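I own 23 kitchen towels, and until last winter every one of them lived balled up in a drawer. Then my neighbor Ermelinda Simões taught me to fold, and I got a little obsessed!

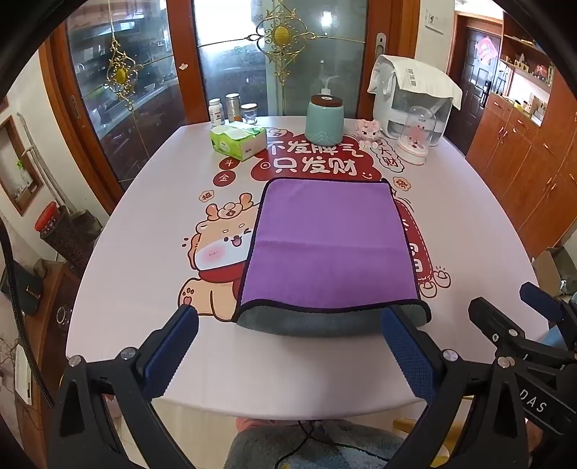

Microfiber is the tricky one – it clings to itself and hides its own wrinkles. Ermelinda says to get the front edge right first and let the rest follow. A purple one with a gray underside is great for learning, as you can tell right away which side you've turned under. I do 2 before coffee now, right on the breakfast table.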